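Come Teach Our Robot Arm to Pick Stuff Up

Hi! I run the tabletop grasping study at Hostlow, and I'm looking for 24 people with no robotics background. You steer the arm, it reaches for everyday things, and we compare your choices with what our Kotach planner would have picked.

Scissors, a green block and drinks bottles, with the arm among them:

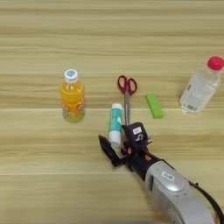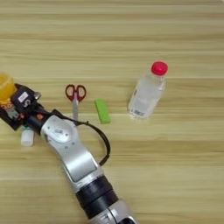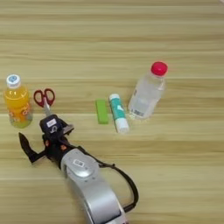
What you'd be doing

One visit, 2 hours, snacks on me. In our pilot, people beat the planner on 31 of 195 grasps (I love this result!) and I want to know why. Sessions run through November. Write to the Hostlow front desk and ask for the grasping study.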